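4. Folding clothes for the guest room drawers

This section explains how to fold tops and knitwear before you put them into the Borklow drawer unit. Please read section 3 (Fitting the dividers) first. If the dividers are not yet in place, the folded clothes will lean and open by themselves after some days.

4.1 Before you start

You need a flat surface which is wider than the garment with its sleeves open. A made bed is good for this. A table is also possible, but heavy knitwear slides from a polished table.

1. Pull the bedspread straight and smooth it with your hand.
2. Empty all pockets.
3. Close the zips and the upper button. Leave the other buttons open.
4. Check that the clothes are fully dry. Touch the cuffs and the waistband, these parts dry last.

Caution: Do not store damp clothes in the unit. The drawer bottoms may swell, and this damage is not covered.

4.2 Folding a top

1. Lay the top on the bed with the front side down.
2. Fold the left side to the middle. Bring the sleeve back so that it lies along the body.
3. Do the same with the right side. The two edges should meet but not overlap.
4. Press the air out with flat hands, from the collar to the hem.
5. Fold the hem up to the collar.
6. Turn the bundle over and pull the corners lightly.

Note: For very thick tops stop after step 5 and go to 4.4. If you fold one more time, the drawer will not close.

The finished bundle should be a rectangle and should stay closed when you take your hands away. Small creases are normal and you do not need to start again.

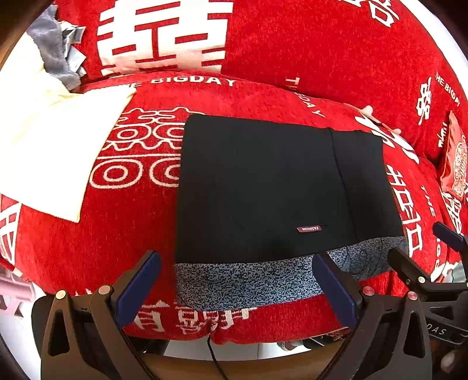 Choose the colour of your surface with some care, as it makes the work easier for the eyes. Dark clothes on a dark cover are difficult to fold straight, especially in the evening. A black garment on a red bedspread shows all its edges, even when the bedspread has white double-happiness characters and English lettering on it. The label is useful too. When a small woven label such as the maroon one with "FASHION" reads upside down from your side of the bed, turn the bundle before you carry it, so all labels in the drawer face the same way.

4.3 Garments with two kinds of fabric

Some garments have a smooth part and a knitted part. The knitted part stretches, and it will pull the fold out of shape if you hold it from there.

1. Hold the garment always by the smooth part.
2. Lay the knitted part down last and let it find its own length.
3. If it is wider on one side, tuck in the wider side. Do not pull the narrow side.

Note: Speckled knits hide fluff and loose threads very well. Run your palm over them before folding.

4.4 Placing the bundles in the drawer

1. Open the drawer until it stops. Do not lean on it.
2. Put the heaviest bundles at the back.
3. Stand the bundles on the long folded edge, with the labels to the front.
4. Leave a space of two fingers in each row, so that you can take one out without lifting the others.
5. Close the drawer slowly. If you feel resistance, open it again and look for a sleeve behind the divider.

Caution: Keep children away from the open drawers. Never open more than one drawer at the same time if the unit is not fixed to the wall (see section 2).

4.5 If the bundle does not hold

The bundle opens at the side: the sleeves are too near the edge. Repeat 4.2 from step 2.

The bundle is too tall for the drawer: use the lower drawer, or lay the bundle flat.

Continue with section 5, Bed linen and pillow covers.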